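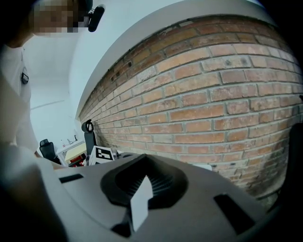 Apr 11, 2026

Apple color, brick corner

Still not convinced by the brick corner. Kuvesstead wants their apples graded by eye against the printed color card, and the argument for doing it at the white table is that the light is good there and the tabletop is neutral. Fine, the tabletop is neutral. The wall next to it is a few square yards of orange and rust, and the floor under the table is brick pattern too. I don't see how you grade a red apple with that much red around you and then claim the room had no say in it.

Tülin Ağca says the wall is matte and old and throws back very little. Maybe. She graded the same apple twice, once at the table and once in the hallway, and came out one step redder at the table. Her explanation is that the hallway is dim. Mine is the bricks. Neither of us has shown anything with one apple. 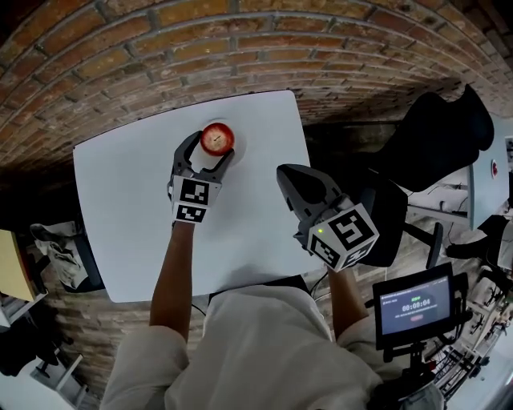 Apple on the small white plate, far edge of the table, brick behind.

The plate was Tülin's idea and I have less to complain about there. It gives you white right up against the skin, and the apple doesn't wander. It also hides the bottom, so anything graded this way is graded on the top and sides only. The Uçar sheet says "whole surface." Either we turn the fruit or we stop ticking that box.

Other things I don't trust yet:

The lamp. Wurmont's leaflet gives 900 for the output and says nothing useful about color. We took the number and wrote it on the form as if it settled something.

The 75 percent rule. If red covers 75 percent of the skin it goes in the top group. I'd like to see two people agree on 75 percent of a streaky apple. The yellowish streaks are narrow and they break up, and I changed my mind on this one after looking away for a minute.

The shine. A glossy apple gives you a bright spot, and the eye slides off it. I was reading the skin next to the highlight as darker than the rest and I doubt that it is.
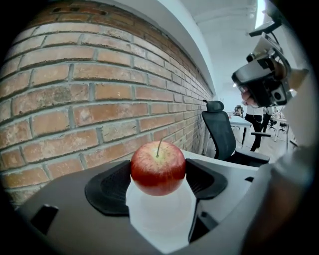

Closer in. Yellowish streaks, pale speckles, highlight on the upper left shoulder.

The speckles don't appear on the Elletti card at all. The card has flat patches of color, 24 of them, and no real apple looks like a flat patch. We've been matching to the nearest one and calling it a grade.

To try next: hang a plain gray sheet over the lower part of the brick and run 17 apples with it up, then the same 17 with it down, order shuffled, sheet position written down by whoever isn't grading. Tülin thinks there will be no difference. If she's right I'll drop it and we keep the corner, which I admit is the nicer place to sit.

Need a sheet big enough. The one in the cupboard is cream, no use.

Card goes back in its sleeve after each session, please. It was out again this morning.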